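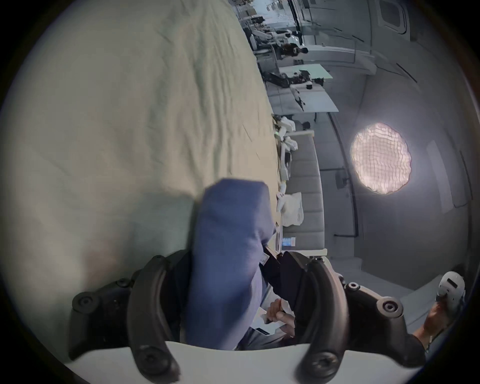
the green one, the blue one on top

Sunday, April 7, 2024

Quick one tonight, hands smell of fabric and I want my bed.

Finally did the cloth pile. Been putting it off since January, when Mariama Nartey dropped the whole lot on me in two bags and said no rush. No rush turned into three months of stepping over it. So. Today.

Green first. Big thing, pale green, wrinkles all over. Tried to smooth it flat with my palms and it just pushed the creases along somewhere else. Gave up on flat. Left it spread as a base and put the blue on top. Periwinkle, Philomena says. I'd been calling it blue, she was quite firm about it on the phone. Fine, periwinkle. It looks good on the green, better than I thought. Wouldn't have put those two together on purpose.

The blue will not stay folded. Fold it in half, then in thirds, turn around for the tape measure and it's slumped open again. Ended up just bunching it. Will do it properly tomorrow maybe, with the iron, if the iron is speaking to me. It tripped the switch again last week and Adom had to go down to the box with a flashlight.

Lunch at some point. Bread and the end of the soup. Ate standing up.

After lunch the small stuff -- napkins, the tea towels from Elżbieta Kalinowska (no, Kalinowski, she corrected me once already, must write it down somewhere), odd strips left from the Trarside curtains. Kept the strips. I always keep the strips. There's a shoebox of them going back years and I have used I think one, to tie up a tomato plant.

Measured the green while I had it out. 300 long if I pull it tight, 206 across. That's centimeters, the only tape I could find was the one from Theophilus and it has no inches on it. Enough for the long table with a bit of drop at both ends. Not enough for drop on the sides too, which is what Mariama wanted, so I'll have to tell her. Could add a border. Don't want to add a border.

Called her, no answer. Left a mesage, rambled, hung up in the middle of a sentence.

What's sorted:
green -- Mariama, table, needs ironing, needs hem on one short side
blue -- undecided. Curtain for the back door? Too thick in the fold for the little rail
tea towels -- wash, give back to Elżbieta
striped thing -- no idea whose. Ask Adom
strips -- shoebox

Also found the Posau receipt, tucked in the bottom of the second bag, so now I know what she paid. More than I'd have paid. Not going to say so. Wondering if they'd have the same green still, half a length would solve the border problem, but dye lots, you never know. Philomena bought two reels of cream thread from there and they were two different creams.

Thread! Need green thread. None of mine is pale enough, I held up all of them one after the other by the window and the closest is a sort of mint that'll show. Put it on the list with bobbins and lightbulbs.

Theophilus came by at four for his ladder, stayed for tea, stayed for more tea. Told me the whole story of his sister's kitchen floor, which isn't finished, and the tiles that came in the wrong box, and the man who won't pick up. Nice to have company but I had pins in my mouth for most of it so he didn't get much back from me. He thinks the blue should be a cushion. Everything is a cushion to that man.

Hem started after he left. Pinned all of it, sewed maybe a foot, bobbin ran out, naturally. Stopped there. Pins are still in so must remember not to sit on it or grab it in a hurry. Last time I got one right under the thumbnail and said a word Mum would not have liked.

Knees sore from the floor. Should really clear the table and cut up there like a grown woman but the table has the seedlings on it, and the seedlings can't go out until the nights warm up a bit. The peppers look leggy. Turned the trays round.

Tomorrow: iron (pray), thread, ring Mariama before nine, library books are overdue AGAIN. Adom wants the car from two so shop has to be morning.

Ok. Light off. Forgot to water the basil, it can wait till breakfast.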